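Tuesday, June 13, 2023
Bin cell, KUKA arm, notebook page 173

Spent the morning on the cable rules. Dilruba wants one page that everybody signs before running the arm, and the draft we took over from the Flonell cell doesn't fit our setup. It assumes the wiring goes inside the arm. Ours runs outside, over the joint, so I'm writing that part new.

Draft so far:

Cable check before every session, power off. Look at the ties, the loop at the joint, and the thin wires under the gripper. Move the wrist by jog at low speed through its full range and watch the loop the whole way. If anything pulls tight, stop and re-route. No taping it for now and fixing it later.

Loose hardware gets picked up off the tabletop before the arm is enabled. Screws go in the tray.

Clamps on the bins and the board get checked by hand at the start of each shift and again after 20 picks. Nothing new goes in a bin until the arm is in hold.

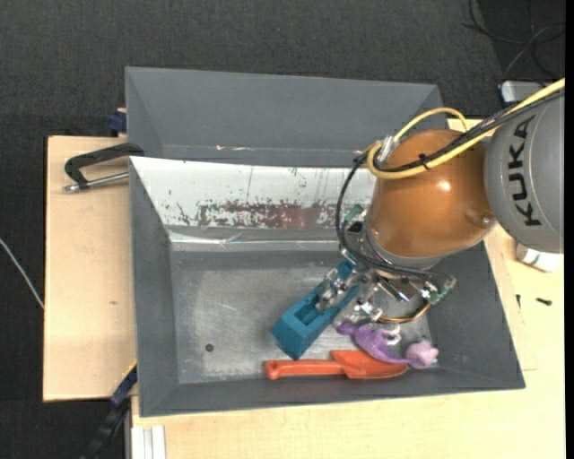 Jamila read the draft at lunch and said the pick count is the wrong trigger for the clamps. She would tie it to contact: any time a finger touches a bin wall, stop and check, even if that's pick 3. She also wants the speed limit for jogging written as a number, so people can't argue over what low means.

Fair on both. Changed the clamp line to "start of shift and after any wall contact." Left the speed blank until Kamrul finds the value we used at Nonholm.

Still open:
Who signs off after a re-route. I say a second person, every time.
Whether the exposed boards on the gripper need a cover under our own rules. Ask Chaminda.
Print 6 copies once the speed is filled in.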